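Trier les papiers de la maison

J'ai repris le tri des papiers en mai, après l'avoir repoussé tout l'hiver. Factures, garanties, bulletins de salaire, courriers de l'assurance, lettres de ma grand-mère : tout était mélangé dans des cartons depuis le déménagement à Lovascombe. Je note comment je m'y suis prise, surtout pour m'en souvenir la prochaine fois.

J'ai commencé par tout vider par terre dans la chambre du fond. Il y avait 34 chemises cartonnées, certaines sans étiquette, et une pile de feuilles volantes que je n'ai pas essayé de classer le premier jour. J'ai d'abord jeté ce qui ne demandait aucune réflexion : publicités, notices d'appareils que je n'ai plus, enveloppes vides.
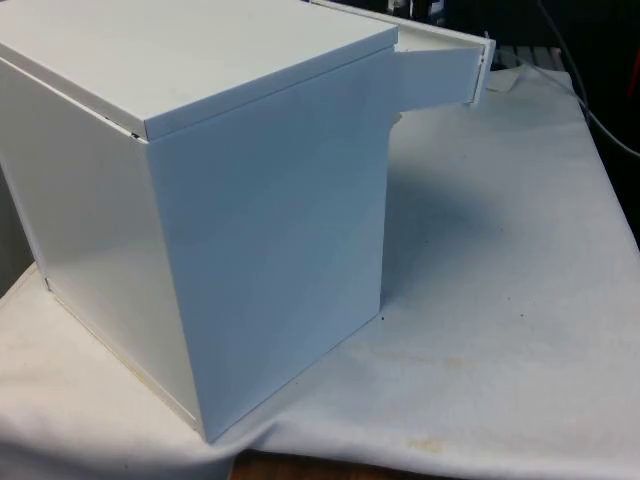 Meuble blanc sur nappe blanche.

Pour les délais de conservation, je m'étais fait une liste à la main il y a quelques années. Je l'ai retrouvée dans la chemise « Divers », tachée de café. Les bulletins de salaire restent jusqu'à la retraite, je n'y touche pas. Pour les relevés bancaires, j'ai gardé les plus récents et passé le reste à la déchiqueteuse, une Stirneo d'occasion qui chauffe vite et qu'il faut laisser reposer entre deux paquets. Le bruit est pénible, j'ai fini par faire ça le matin vers dix heures, quand les voisins sont partis.

Le bac se remplit très vite. Les bandelettes vont au compost, sauf celles qui viennent de papier glacé. 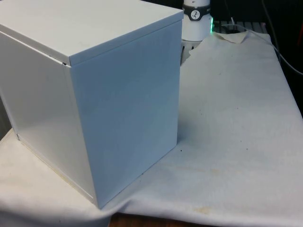
Texte et photos : Jussara Teixeira

Les lettres m'ont pris plus de temps que tout le reste. Celles de ma grand-mère sont écrites sur du papier très fin, recto verso, et l'encre traverse. Elle racontait la boutique Queiroz, les prix, les clients qui payaient en retard, la pluie. Je les ai rangées par année quand il y avait une date, et par couleur d'encre quand il n'y en avait pas. Ma sœur voudrait qu'on les scanne. Je ne suis pas contre, mais elle n'a pas proposé de le faire.
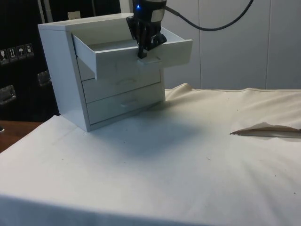 Pour le classement, j'ai renoncé aux intercalaires alphabétiques. Je ne sais jamais si l'assurance de la voiture va à A ou à V. J'ai pris à la place des catégories larges : logement, santé, travail, banque, famille. Les petits papiers, tickets de caisse et garanties, se perdent dans ces grandes catégories, et il leur faut un tiroir peu profond, comme celui du haut sur la photo, où rien ne peut s'enterrer sous une pile. Les grandes chemises vont dans une boîte Lodov, debout, le titre vers le haut.

Reste la question de ce qui arrive par courriel. J'imprimais tout, j'ai arrêté. Les factures vont dans un dossier par année sur l'ordinateur, avec une copie sur une clé que je laisse chez ma sœur.
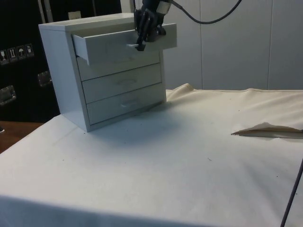 Je renomme les fichiers au moment où je les télécharge, l'année d'abord, puis le nom du fournisseur. Quand je remets ça à plus tard, je me retrouve avec deux fichiers « facture(1) » et je dois tout ouvrir. Il me reste à faire les photos de famille et le carton des impôts, que j'ai descendu à la cave en attendant.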